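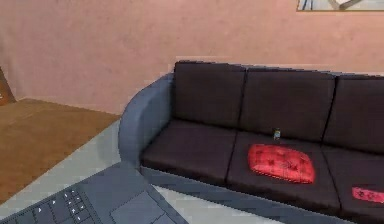
Brito, August

A sitting room is a room in a house used for resting and receiving guests. In Brito the older houses put it at the front, next to the street door, and the kitchen at the back.
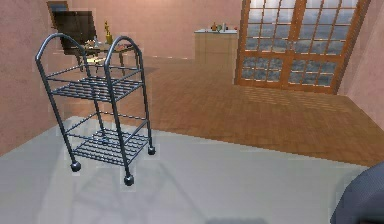
Most of these rooms were once closed off in winter to save fuel. Central heating ended the habit, and 462 houses in the Lolloleo district were later altered to join the two rooms.
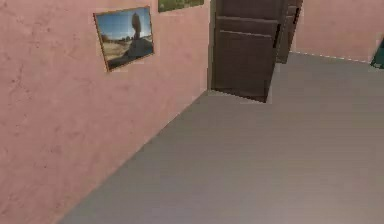
Framed desert landscape on a pink wall.

The usual ceiling height is 8 feet. Newer houses often have no separate sitting room at all.
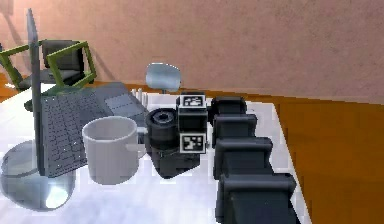

According to one resident of Lolloleo, the closed rooms were kept for holidays and funerals, and children stayed out of them.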